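Keeping bread from going stale in a small kitchen

I bake one loaf at a time and live on my own, so it lasts me most of the week.

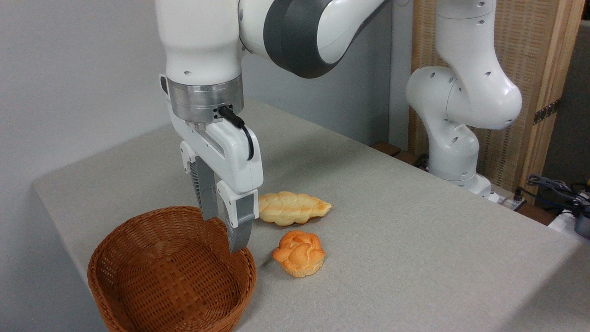 By the third day the crust is like leather and the middle has started to dry out. I have tried a plastic bag, but then it goes mouldy near the base. The flat is in Uslow, close to the river, and the kitchen is quite damp. Is there a way of storing it that sits between the two? It's a plain white loaf, 298 g of flour and 208 g of water.
Tyyne Ikonen

Slice it once it is fully cold and freeze what you won't eat in two days. Put the slices in flat so they don't stick together. They toast straight from the freezer, and the loaf will keep for over 6 weeks like that. For the part you leave out, use a cotton bag inside a bread bin, cut side down. Don't put it in the fridge – it goes stale faster there.
PartingtonBaker

get a bread bin, mine came from the market in Gresach and cost 7 pounds. works fine
mo_brurach

I'd agree with the freezer. A damp kitchen is hard on bread whatever you keep it in. Wipe the bin out with a little vinegar between loaves and let it dry with the lid off. Also try a bit more water in the dough, say another spoonful, and see if the crumb stays soft for longer.
Hillside Jan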